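Machines and chores: where things stand

A small gallery on clearing, sorting and putting away, the jobs most people would hand over first. The question we keep getting is whether a machine can do them yet in a kitchen or behind a shop counter. The short answer is some of them, slowly, with a person nearby.

Our group at Skornau has been working on table clearing for the past year. Gyula Fülöp writes the grasping code and Eirini Sarantis builds the simulated tables. Most of the practice is done in simulation, where a dropped bowl costs nothing and a table can be reset in a moment. The list of household and shop items now stands at 868. 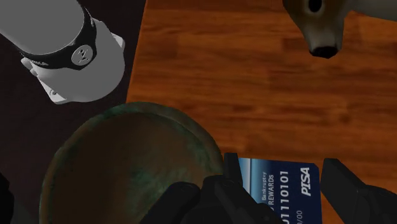

Flat things are still the hardest. A bowl has a rim to take hold of. A bank card lying on a wooden table offers almost no edge, and two stiff fingers tend to push it along or press down on top of it. People slide a card to the edge of the table and pinch it there without thinking. Gyula's current version tries the same move, and in our last set of 200 simulated attempts at flat items it worked 46 times. That is poor, but in the set before it the figure was 40.

Clutter is the other problem. When a bowl and a card sit close together, the arm has to decide which to move first and how near it can come to one while reaching for the other. Mehrangiz Vahidi, who ran a hardware store before she joined us, says a checkout counter is the same job with a line of customers added.

Shops may get there before homes do. Counters are a known height and the stock is mostly boxed. Relu Ciobanu spent part of the winter at the Rilton store looking at returns, and he thinks sorting boxed goods into bins could be handed over soon. Loose items would stay with the staff – cards, keys, receipts and anything in a thin bag.

At home we would not promise anything yet. Picking up cups and bowls is close. Wiping the table afterward is a separate project, and Maxine Cartwright will post her results on that in May.

Page last updated Apr 19, 2018. Questions about the item list go to Eirini.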